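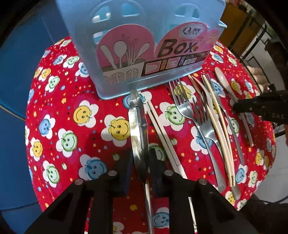
Friday, 07:40. Arena surface, Halovside, second set of readings before the show jumping.

Carried on from the April sheets. Going to work across the main ring first and leave the collecting ring until the tractor has finished, as the driver wants to harrow at nine and there is no use measuring a surface that is about to be turned over.

Kit: drop hammer (the Trindness one, repaired base plate), shear vane, moisture probe, steel rule, two sample tins. Probe zeroed in air and checked against the damp reference block. It read slightly high on the first try and came right on the second. I have used the second and noted the first in the margin of the raw sheet.

Grid as before: A to F along the long side, 1 to 4 across. A1 is the corner by the judges' box. The old Jurville plan has the letters running the other way, so anyone comparing the two sets must flip one of them. I lost most of an hour to this last time.

Main ring, before watering

Hammer: 153 on the track at B1, 159 at B2. All the other points on the B line fell between these. The A line is softer, which fits with the shade from the stand. Values are the fourth drop, first three discarded as settling drops.

Moisture: even down the middle, drier on the north long side. The north side gets the wind through the gap by the lorry park and the sprinkler arc falls short of it. Same pattern as in the earlier sheets, so I no longer think it is the probe.

Depth to base: rule pushed in by hand at each point. Thin at C4 and D4, where the combination stood for schooling and horses took off again and again from the same patch. The sand has been thrown towards the centre line. It can be seen as a low ridge if you crouch at the fence.

Shear: vane slipped twice at D4 and I have left that cell blank. Repeating it in the same hole is worthless. If someone wants a figure for D4, take it a stride to the left and say so.

09:25. Harrowed, then watered. The bowser was filled to 800 litres and emptied over the north half only, two passes, second pass slower. The south half had the normal sprinkler cycle.

Waited for the water to go down before going back on. Footprints stopped filling after a short while at A3, longer at E1. E1 is over the old drain line and I suspect the membrane there, but I have no evidence beyond slow drainage and would not want it quoted.

Main ring, after watering

Moisture on the north side now level with the middle. Hammer values came down a little on the track and hardly at all at C4 and D4, as expected with so little depth over the base. Water will not cure that. It needs material pulled back in.

Asked for the box blade. It is on hire with the Berchtold tractor and has to be booked through the site office, so the patch was raked by hand and rolled light. Depth improved at C4. D4 still thin. Passed this on to the course builder with a sketch, and the oxer planned for that corner has been moved two strides nearer the centre. That puts the take-off on good ground, though the landing is closer to the ridge than I would like.

11:10. Collecting ring. Fewer points here, only the line to the practice fence and the two walking tracks. Practice fence take-off firm, landing side loose on top with a firm layer under it. The loose layer moves when the vane is turned, which gives a low reading that says little about what a horse's foot will meet deeper down. Fibre content looks poor on the landing side. Took one tin from there and one from the walking track for comparison. Tins weighed on the bench scale in the shed: landing side 1178 g gross, lid on. The walking track tin was weighed with its lid off by mistake, to be done again before drying.

Oven is slow to come up to temperature. Dry weights to follow.

Problems

Hammer guide tube is sticking again in the top third. Wiped it out, no oil, as oil collects sand. If it sticks in use the drop is short and the value comes out low, so listen for a clean knock. I threw out one drop at F2 for this and repeated it a hand's width away.

Probe cable has a split in the outer sleeve near the plug. Taped. Readings steady when flexed.

Raw sheet 3 got wet. All of it is legible except the time against E4, which I have put down as following E3.

Two riders asked for the numbers while I was in the ring. I gave them the general picture (north side dry first thing, watered since) and sent them to the office for the rest. The agreed line is still that single values do not go out on their own, as they mean nothing without the moisture beside them.

To do

Harrow between classes, changing direction each time. This morning it was run the long way twice and the tines had started to follow their own grooves.

Short water on the north side at the midday break. Up to half a bowser, less if cloud comes over.

Re-read B1, B2, C4, D4 and E1 after the last round, before anything drives on it.

Ask about the sprinkler head by the lorry park. A longer throw would do away with the bowser passes there, and the bowser wheels are doing the gate corner no good.

Reweigh walking track tin, lid on. Then both in the oven overnight.

Book box blade for the evening.

13:05. Cloud over, wind dropped. Midday water cut to one quick pass. North side holding. Next readings after the last round.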